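Subject: Re: [sim-demos] how many of the keys episodes do we really need?

Hi all,

Sorry for the slow reply, I was at Plollham most of the week and the network there is what it is. Illia asked:

> On the keys and card set: we said 300 episodes, and I see 254 in the Sillareo folder. Are the missing ones coming, or did you throw them out? Also, can somebody explain the start poses? I trained on the first 200 and the arm does fine until the keys are near the rim, then it dithers over the middle and closes on nothing.
>
> And are we still recording at the old rate? My loader guesses, and I don't trust it.
>
> Illia Derkach

Okay, in order.

The missing ones are mine. I threw them out because I'd saved them with the gripper already halfway closed at the first step (my pedal setting, my fault), and I didn't want the policy learning that as a normal way to begin. I'll redo them from the same seeds so the numbering stays intact. Please don't renumber the folder! Tarnen's scripts look episodes up by number and they will happily hand you the wrong one.

The dithering I can believe. I went back through the first 200 and I was a creature of habit – nearly all of them have the keys close to the center of the round top, and I come straight down on them every time. So the model has hardly ever seen a long reach. The later ones are better spread out, and I'd train on the whole lot before changing anything in the network.

For the redo I'm sticking to these rules, and I'd love it if whoever records next did the same:

1. **Start with the gripper open and well clear of the top.** Wait a beat before moving, so there are a few still steps at the front. The fingers shouldn't be over the card or the keys when recording begins. The Franka hanging off to the right of the round top, with both items over on the far side, is the sort of start I'm after:

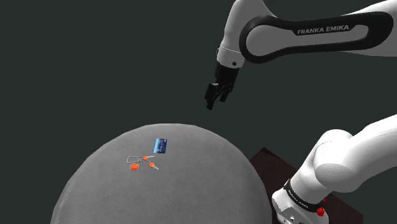
2. **Move the items between episodes, and use the whole top.** The reset script shuffles them, but its range is too timid. I've widened it on my branch. If the keys land under the card, reset and go again, we're saving that mess for later.

3. **Go for the keys from different sides.** I know it's slower. Grab a tag sometimes and a key head other times, and don't always come in from above the same spot.

4. **Keep your fumbles if you recover.** A missed grasp followed by a good one is worth a lot to us. If you drop the keys off the edge, bin it.

5. **Write the instruction after you record.** "Pick up the keys" is fine, but so is "get the keys off the table" or "grab the orange keys." I've got a list of 16 wordings and I'm already sick of all of them, so send me more.

On the rate: yes, same as before, but Illia's right that it shouldn't be a guess. I'll write it into the header of each file when I push the redo. If your loader chokes on an extra field, shout now and I'll put it in a separate text file.

One thing I'm still unsure about is the card. It's so thin that I spend half the episode scraping at it, and the contact in the sim gets jumpy down there. Ghoneim's group apparently slides theirs to the edge and pinches it from there, and I might just copy that. It would mean longer episodes though, so if anybody has a hard limit on length, tell me before I start. Illia, could you rerun with all 254 in the meantime and send me the numbers of the test starts where it fails? I'll record some near those.

The branch is called wider-reset. Please use it for anything new, including throwaway tests – I keep finding throwaway tests in the training folder.

Cheers from a very stuffy July office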